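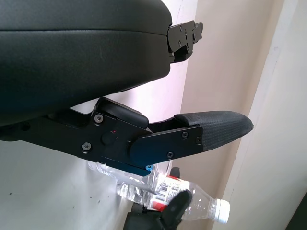 3.2 Collecting demonstrations

All demonstrations were given by remote control. The operator stands behind the arm and holds a leader handle with the same joint layout as the follower; closing the handle closes the gripper. We tried kinesthetic teaching first (operator grabs the arm and moves it) and dropped it after two afternoons. Hands kept getting into the wrist view, and the policy learned to wait for a hand. Numbers from that attempt are not reported.

The task is clearing plastic bottles. Pick one, carry it to the bin, let go, come back. Bottles may be intact or crushed, with or without a label, and we made no effort to sort them by brand or size. Crushed ones are the hard case. An intact bottle lying on its side can be taken across the middle almost anywhere and the fingers settle on their own. With a crumpled one the fold decides where the grip will hold, and the operator has to look for it. Typical wrist view in Figure 3: one crushed bottle and one mostly intact one on its side, white cap on, red and white label with a barcode. The textured pad at the tip of the finger is what does the holding.

Figure 3. Wrist camera view during the bottle task. Two clear plastic bottles below the gripper assembly, the left one crushed, the right one labeled.

We collected 1,635 demonstrations in total across two sites, Drallora and Prekgate. Of these 136 were thrown out before training. Reasons: operator bumped the handle between episodes, the recording stopped early, or the bottle was dropped outside the reach of the arm and the episode could not be finished. Drops inside reach were kept on purpose, if the operator went back and picked the bottle up again. These recoveries turned out to matter a lot (Section 5.1).

Each operator had some 6 practice runs before anything was logged. Practice runs are not in the totals. Operators were told to move at a speed they found comfortable and not to pause over the bottle. The second instruction was hard to follow. Most people hover before closing, particularly on crushed bottles, and the hover shows up in the learned policy as a stall just above the target. We trimmed still segments at the start and end of every episode but left the ones in the middle alone. Trimming those too made the policy faster and noticeably worse at lining up, so we went back.

3.3 What the operator sees

An early version let operators look directly at the work area. This gives nice smooth demonstrations but the person is using information the policy never gets. In particular they can see around the finger. From the wrist the finger often covers part of the bottle at just the moment of closing, and a policy trained on direct-view data tends to close too early there. For everything reported below the operator worked from the wrist image and one fixed side view on a monitor, same two images the policy recieves. Demonstrations got slower and there were more failed grasps. We think the trade is worth it, see the ablation in Table 2.

Operators complained about the side view. At Prekgate it was mounted low and the arm blocked it for part of the carry. We left it as is so that the two sites would differ in something other than the floor plan.

3.4 Labels and bookkeeping

Every episode carries three tags: site, bottle state at the start (intact or crushed), and whether there was a recovery. Tags were entered by the operator right after the episode with a foot pedal and a short menu. No language instructions. Bottle state is a judgment call - a bottle with one dent could go either way - and a second person went through the ones marked unsure. We did not try to grade how badly a bottle was crushed, though in hindsight a coarse scale would of helped with the analysis in Section 5.

Data was stored in the Bogale format with joint positions, gripper opening, and both image streams on one clock. The lag between handle and follower was measured at the start of each session and corrected for when pairing actions with images. Sessions where it drifted were re-paired by hand. Tedious, but skipping this step gave jerky closing motions that we first blamed on the network.

A subset of 1,000 episodes, balanced for bottle state, was set aside for the size experiments in Section 4. The remaining good episodes are used only in the full-data runs. The Prunusport baseline was trained on the same subset with the same trimming, no changes to its defaults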